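Night Desk Reporter (crime and courts) -- Kondach Valley

The Espinoza Ledger needs a night reporter for the police and courts beat. Start in October if you can, sooner is better. Our last night person moved to the day side and the editors have been splitting the shifts since. It is wearing thin.

The job. You cover the Kondach police blotter, the county jail log and whatever comes over the scanner. Arraignments some mornings. Street harassment complaints have been a big part of the beat this year, mostly from students and women who ride the late buses, and we want somebody who will stay with those cases after the first arrest. That means calling back. Pulling the charging papers. Sitting in the hallway outside a hearing that gets put off twice.

Hours are 4 p.m. to 12 midnight, five nights a week, one weekend night included. Four stories a week is normal, some only 700 words, some a good deal longer. You file to the web first and then trim for print.

What we need from you:
Two years on any news staff, student paper counts for one
Clean copy on deadline
You know what can and can't be printed about a minor, or about a person who reports an assault
Driver's license and a car that starts
Spanish a big plus

You will talk to people on the worst day they have had in a long time. Some will want to talk and then change their minds. We let them, up until the story runs, if they are private citizens and the complaint is theirs. If that bothers you this is probably not your desk.
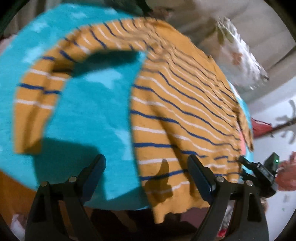 Striped sweater on a turquoise blanket.

Pay is $1455 every two weeks before taxes, plus mileage. Health coverage kicks in after the first full month. Twelve paid days off the first year, and comp time if a trial runs long. There is no moving money, sorry. The newsroom is upstairs on Jokden Street, parking in back, door code changes monthly.

We file everything through Skirka, which takes an evening to learn. Someone will sit with you for your first week of shifts and then you are mostly on your own -- an editor is on the phone until the pages close.

To apply, send a resume, three clips and a short note to the newsroom. At least one clip should be from a court or police story. In the note tell us about a correction you had to run and how it happend. No cover letter templates please. Links are fine, no paywalled ones unless you paste the text too.

Short writing test for anyone we call in -- a made-up police report, one hour, paid. References after that. We read applications as they come in and the post closes when we fill it, so dont wait.

Freelancers: we also take court stringers by the day. Same address, put STRINGER in the subject line.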